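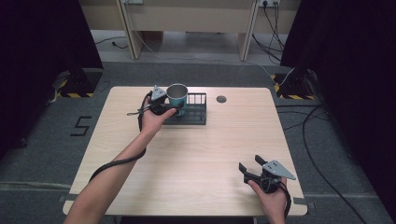
The teal cup, in its basket on the square table.

Tea in a town that drinks coffee

I moved to Dutham in June, and one of the first things I learned about my new town is that when people say "come for a coffee" they mean coffee. Where I grew up, the same invitation means tea, even if the word tea is never said. So for my first weeks I sat in many kitchens and drank a lot of coffee that I did not want, and then I went home and could not sleep.

My father drank tea from small glasses, always black and very hot, with a sugar cube held between the teeth. I have never managed the sugar cube. It melts too fast and then I have a mouth full of sweetness and no tea to go with it. My sister does it perfectly and laughs at me on the phone when I tell her I still try.

The question of the water

Before moving I did not think about water at all. In Wumden, where I lived for nine years, the water was soft and the tea came out clear, the color of a good red brick. In Dutham the same tea from the same packet was brown and cloudy, with a thin skin on top that stuck to the side of the cup. I thought my tea was old. I bought another packet and it was the same.

It was Davoud Kordestani who told me about hard water. He has the repair shop for sewing machines on Bielecka Street, and he keeps a kettle behind the counter that is white inside like a sea shell. He boils filtered water, lets it rest for a minute, and only then pours. He also uses more tea than I would dare to use. When I said this to him he answered that weak tea is for sick people, and he gave me a second glass.

So I bought a filter jug. It was 19 dollars and I felt foolish to pay this for water, but the first pot was so much better that I called my sister to tell her. She was at work and not so interested.

How I make it now

I warm the pot first. My mother always did this and for years I believed it was only a superstition, then one winter I stopped, and the tea was worse. Two spoons of black tea go in, the loose kind with long leaves, and one cardamom pod which I break a little with the back of the spoon. Then water, not right up to the top. I leave the pot over a very small flame with a metal plate between, for 11 minutes. I have tried shorter and I have tried longer. Longer makes it bitter in the throat.

After this you have a strong tea, too strong to drink as it is. You pour a little in the cup and add hot water until the color is right. Everybody in a family has their own color. My grandmother's was nearly yellow, and my father's was so dark that the guests were sometimes afraid of it.

I should say something about cups also. The correct thing is glass, so that you can see the color, and I know this very well. But glass burns my fingers and I am not as brave as I was. A metal cup keeps the heat longer, and I have become used to it, although you must guess the color by looking down from above. My aunt would not approve. When she visited me in Wumden, she brought her own glass in her handbag, wrapped in a sock.

About the dry leaves I have only one rule, and it is to keep them away from the spices. I once kept a tin of tea next to the cumin all summer, and I drank cumin tea until October, since I do not like to throw away food.
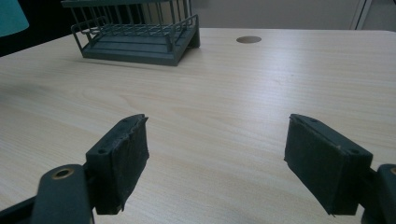 Guests

For a long time I did not invite anyone. My English is good enough for the bank and for the doctor, but having people at home is a different thing, you must be funny and you must fill the silences. At home the tea fills the silences. Someone gets up, someone pours, someone says no thank you and is given more anyway.

In the end I invited the couple from upstairs. I made a pot at four o'clock, with walnuts and dates, and I put out a package of Ivura biscuits, which are plain and a bit dry - perfect for this. She asked for milk. I had prepared myself for this question and I had milk in the fridge. He drank it black, and after the third cup he asked if it has caffeine, and I had to tell him yes, plenty.

They stayed until it was dark. We spoke mostly about the parking and about her mother's knee, and a little about where I come from. He is now asking me for the name of the tea, but I buy it from a shop in Wumden that sends it to me in a brown envelope with no label, so I have promised to bring him some in a jar.

Next time I want to try the dried lime that my cousin sent. I have not opened the bag yet. If one of you has used it in a pot with black tea, please write to me how much, as I am afraid of making it sour.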